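Notícias da oficina - sala de trabalho de volta ao uso

A sala pequena da Likisano voltou a estar disponível para marcações a partir de sexta-feira, 18 de abril de 2025. Esteve fechada desde dezembro para arrumação do material e revisão das mesas.

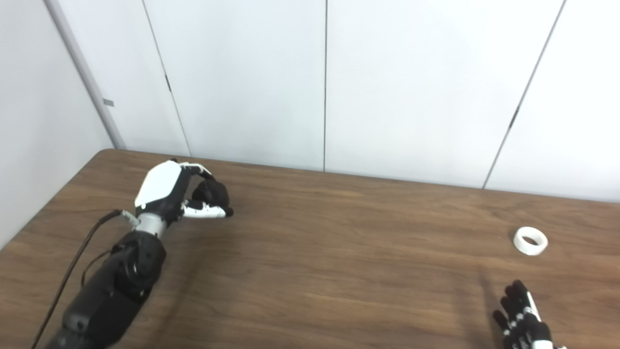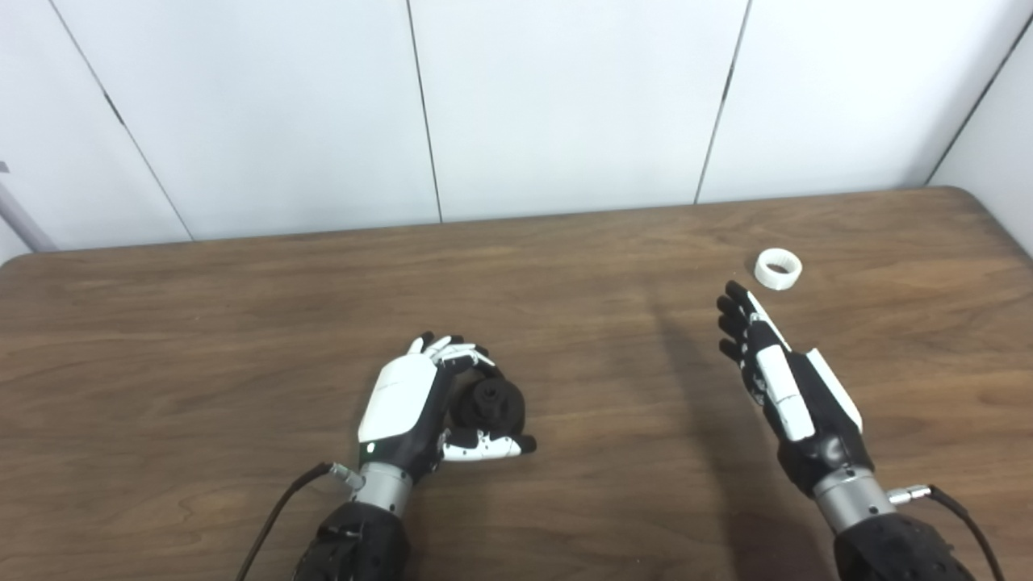
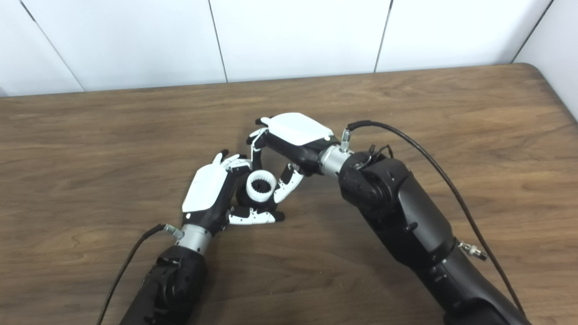
A mesa castanha junto à parede de painéis claros, na sala pequena.

A mesa fica onde estava, encostada aos painéis. Pedimos que o tampo seja deixado livre no fim de cada sessão. Fita, tesouras e outras peças pequenas voltam para o armário do corredor, na prateleira com a etiqueta Plakcombe. Os rolos de fita começados guardam-se à frente e os novos atrás - assim gastam-se primeiro os abertos.

Para limpar a madeira basta um pano húmido e depois um seco. Não usem álcool nem esfregões. Quem trabalhar com cola ou lâminas deve pôr por baixo uma das bases de corte, que estão na gaveta de baixo.

As sessões passam a ser de 60 minutos, com um máximo de 3 pessoas à mesa. A marcação faz-se na folha afixada à porta ou por mensagem para Triin Pētersons, que tem também a chave do armário. Quem precisar de mais tempo pode marcar duas sessões seguidas.

A encomenda de material à Sakalauskas segue no fim do mês. Já estão na lista 5 rolos de fita branca e 400 etiquetas autocolantes. Se faltar alguma coisa, escrevam o pedido na mesma folha, com o nome e a quantidade.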